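Roltell 버거 스테이션 세트

투명 재료 박스 3개 + 흰색 조립 트레이 1개
상품번호 1522
등록일 2025년 9월 17일

집에서 버거를 만들 때 제일 정신없는 순간이 언제인가요? 저는 빵 봉지는 싱크대 옆에, 양상추는 체에 받쳐 둔 채로, 토마토는 도마 위에서 자꾸 미끄러지던 그때가 떠오릅니다. 패티가 다 구워졌는데 정작 올릴 자리가 없어서 접시를 이리저리 밀어내던 기억, 한 번쯤 있으실 거예요. Roltell 버거 스테이션은 그 어수선함을 식탁 위 한자리로 모아 주는 세트입니다. 구성은 아주 단순한데 써 보면 정말 편해요!

가운데에 트레이를 놓고 빵, 양상추, 그리고 패티와 토마토를 담은 박스를 그 둘레에 둡니다. 손이 가는 순서대로 놓으면 되니까 왼손잡이인 분은 좌우를 바꿔 쓰셔도 좋습니다. 박스가 전부 투명해서 뭐가 얼마나 남았는지 뚜껑 열고 뒤적일 일이 없고, 아이들도 "토마토 더 주세요" 하고 바로 가리킬 수 있어요.
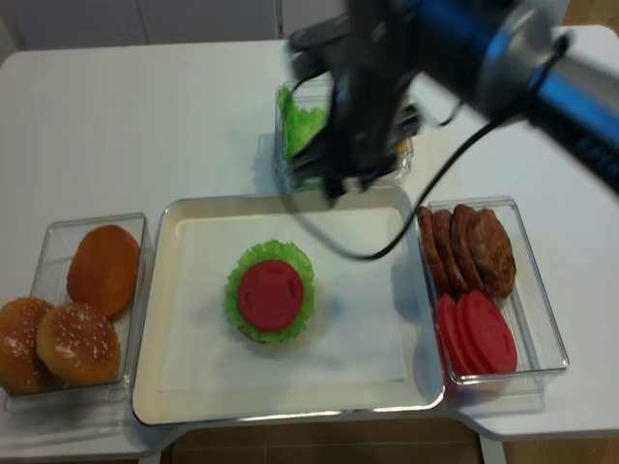 트레이에 종이를 깔고 양상추와 토마토까지 올린 모습. 재료 박스는 왼쪽, 뒤쪽, 오른쪽에 배치.

트레이부터 이야기할게요. 크림빛이 도는 흰색 직사각형이고 가장자리가 도톰하게 올라와 있습니다. 이 테두리가 은근히 일을 많이 합니다. 참깨가 떨어져도, 토마토 즙이 흘러도 식탁까지 번지지 않거든요. 바닥에 종이를 한 장 깔고 쓰면 설거지도 훨씬 간단합니다. 저희는 다 만든 버거를 그 종이로 그대로 싸서 내기도 해요.

재료 박스는 세워 담기를 꼭 해 보세요. 패티를 뒤쪽에 한 줄, 토마토를 앞쪽에 한 줄 세우면 박스 하나에 두 가지가 들어갑니다. 눕혀서 쌓으면 아래쪽 토마토가 눌려 물이 나오는데, 세워 두면 한 장씩 집기도 쉽고 모양도 덜 망가져요. 빵 박스에는 참깨 빵과 민무늬 빵을 섞어 담아 두고 각자 고르게 하면 의외로 반응이 좋습니다. 양상추는 물기를 충분히 털고 한 장씩 떼어서 담아 주세요. 물기가 남으면 아래쪽 빵이 금방 축축해집니다.

지난 7월 매장 시식 행사에서 이 세트를 2개 펼쳐 놓고 버거 27개를 만들었습니다. 줄이 꽤 길었는데도 재료가 섞이지 않아서 진행을 맡은 저희가 더 신났어요. 함께 준비한 Yaowalak Yimyam 님은 그날 이후로 샌드위치와 월남쌈에도 같은 세트를 쓰고 있습니다. 김밥 재료를 담아도 잘 어울릴 것 같아 다음에는 그쪽으로 해 보려고 합니다.

세척과 보관
- 트레이와 박스는 미지근한 물과 부드러운 스펀지로 닦아 주세요.
- 투명 박스에 거친 수세미를 쓰면 잔흠집이 생깁니다.
- 갓 구운 패티는 한 김 식힌 다음 담아 주세요.
- 전자레인지, 오븐에는 사용할 수 없습니다.

자주 받는 문의
박스만 추가로 살 수 있나요?
네, 낱개로도 판매합니다. 소스나 치즈 칸이 필요하신 분들이 많이 찾으세요.

종이도 들어 있나요?
종이와 식재료는 포함되어 있지 않습니다. 집에 있는 유산지를 트레이 바닥 크기에 맞춰 잘라 쓰시면 됩니다.

배송과 교환
결제 확인 후 2일 안에 출고합니다. 받으신 박스에 금이 갔거나 트레이가 휘어 있으면 사진과 함께 상품 문의란에 남겨 주세요. 담당자 Nuanchan Siriwan이 확인하고 새 제품으로 보내 드립니다.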